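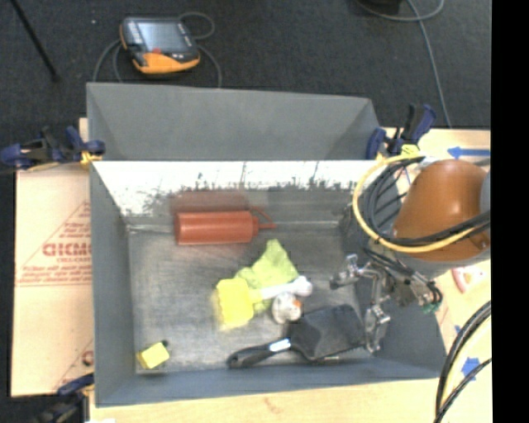
Jerkolar collection cell with a mixed set of household objects in the bin and the gripper at the right wall.

Jerkolar Bin Collection Cell
Manufacturer: Clositholm
Part number: 2168
Page last revised: 2018-06-10

Overview

Jerkolar is a tabletop cell for gathering grasping and pushing examples with a robot arm. It consists of a sheet-metal bin, a mounting kit, a fixed camera bracket and the Floltico recording software. The arm, the gripper and the host computer are supplied by the customer.

The cell is meant for labs that need many short trials on changing sets of everyday objects. Each trial is stored as one record: camera images, arm joint positions, gripper state, the commanded motion and the result flag. Records can be read directly by a training script without conversion.

Bin

Open top, gray sheet metal, flat floor. The side walls slope inward so that objects pushed against them tend to slide back within reach. The bin is not bolted down. It is held to the table with clamps, which lets it be lifted out for cleaning or swapped for a different depth.

The metal reflects. A red bottle lying near the back wall will show a second, blurred red shape on the wall above it. Models trained only on matte bins often reach for the reflection. If this is unwanted, order the matte liner. Many users leave the bin bare and let the examples cover the problem. Scuffing of the floor is normal and does not need to be repaired.

Object sets

No objects are included. A useful set mixes soft, rigid, thin and long items. The set pictured includes a crumpled green cloth, a yellow head on a white handle, a black tool with a broad flat head, a red squeeze bottle and a small yellow block. Overlapping items should be left as they fall. Sorting them by hand before a run makes the data easier and less useful.

Change the set every 482 trials or at the end of a shift, whichever comes first. Floltico prompts for a set name at each change and writes it into every record that follows.

Recording modes

Floltico has 2 modes.

Scripted: the arm picks random start and end points inside the bin limits and closes the gripper at the end of each motion. No operator input is needed between trials.

Guided: an operator drives the arm from a hand controller. Recording starts when the gripper crosses the rim and stops when it leaves.

Both modes write the same record format and can be combined in one dataset.

Setup notes

Mark the bin position on the table with tape before the first run. Check it against the marks after any hard contact with a wall.
Route arm cables with enough slack for the full reach into the far corner.
Keep the control pendant outside the arm's reach and within reach of the operator.
Run the camera check again if the lighting changes.

Known limits

Flat objects lying against the foot of a wall may be out of reach for wide grippers. Floltico counts these as missed trials. They can be filtered out, but the default is to keep them.

Ordering

Cell, complete: bin, clamps, camera bracket, Floltico license for 2 computers.
Bin only: for existing cells.
Matte liner: fits all bin depths.

Sold and serviced by Ó Flaithearta. Quotes on request. Delivery of orders placed in June includes the liner.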